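# Sirko (robot d'atelier)

**Sirko** est un robot humanoïde construit dans l'atelier partagé de Hovcombe. Il a été commencé par Shirley Furnival, qui voulait d'abord un simple bras motorisé pour son garage. Le projet s'est agrandi quand l'atelier a accepté de prêter une place fixe et un tour à métaux. Le nom désigne la machine complète ; le logiciel de commande porte un autre nom, Drakon.

## Origine

Le premier bras, appelé Felwood, existait déjà avant le robot. Il était fixé sur une planche et il pouvait soulever 500 grammes. Plusieurs de ses pièces ont été reprises pour le coude droit de Sirko, mais le poignet a été dessiné de nouveau, car l'ancien avait trop de jeu.

Le torse et les jambes ont demandé 11 mois de travail. Les coques sont de couleur argentée et les articulations restent noires. Ce choix n'était pas prévu au départ : les pièces noires sont arrivées ainsi du fournisseur et on a décidé de ne pas les peindre.

## Travail au lavabo

L'essuyage d'un lavabo est devenu la tâche principale du projet. Une cuvette présente des pentes, un rebord et une bonde, et la force de la main doit changer à chaque passage de l'un à l'autre. Le chiffon pose une autre difficulté : il se plie, et sa forme n'est jamais deux fois la même au moment de la prise.
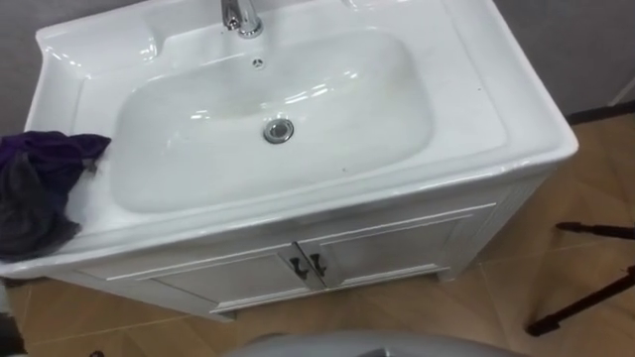
Dans le cahier de l'atelier, Ottoline objecte qu'une éponge rigide donnerait des essais plus faciles à comparer, et que le tissu mélange deux problèmes, celui de la prise et celui de la pression. Elle propose de les traiter séparément, d'abord avec l'éponge. La remarque a été discutée en avril, et le tissu a été gardé pour la suite des essais.

### Prise du chiffon

La main descend ouverte, les doigts vers le bas. Elle se ferme en deux temps : une première fermeture lente, puis un serrage plus fort si le courant des moteurs indique un contact. Quand aucun contact n'est trouvé, le bras remonte et recommence un peu plus loin.

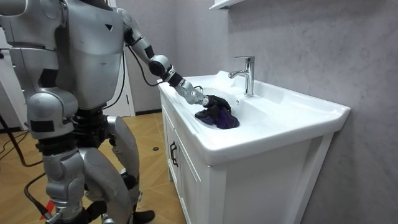
Le réglage du serrage a été long. Avec une valeur trop basse, le tissu glisse au premier frottement ; avec une valeur trop haute, les moteurs des doigts chauffent et Drakon arrête la main par sécurité. La valeur retenue correspond à 30 pour cent du courant maximal.

### Équilibre

Lorsque le bras s'étend au-dessus de la cuvette, le poids du corps se déplace vers l'avant. Les premières versions du programme corrigeaient seulement par les chevilles, ce qui produisait une oscillation lente.

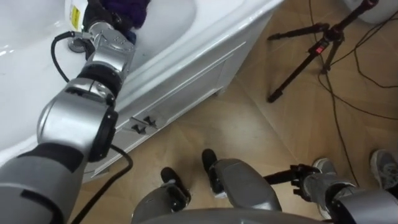
Depuis la deuxième version, la correction est partagée entre les hanches et les genoux, qui restent un peu pliés pendant toute la tâche. Le bras libre est maintenu bas. Il peut aussi servir de contrepoids, mais cette fonction est désactivée par défaut, à cause des câbles.

### Pression

La main n'a pas de capteur de force au bout des doigts. La pression est donc estimée à partir des moteurs du coude et de l'épaule, avec 20 mesures par seconde. Cette estimation est assez bonne sur les pentes douces et plus mauvaise près du rebord.
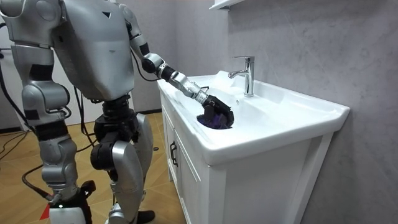
Pour limiter l'erreur, la trajectoire est divisée en courtes bandes, et la consigne est remise à zéro entre deux bandes. Le mouvement paraît un peu haché, mais il marque moins l'émail pendant les essais sur des chutes de céramique.

## Documentation

Les plans du coude et du poignet sont disponibles à l'atelier de Hovcombe, en version papier. Ceux des jambes ne sont pas encore complets : il manque les cotes de la cheville gauche, qui a été modifiée après le premier montage.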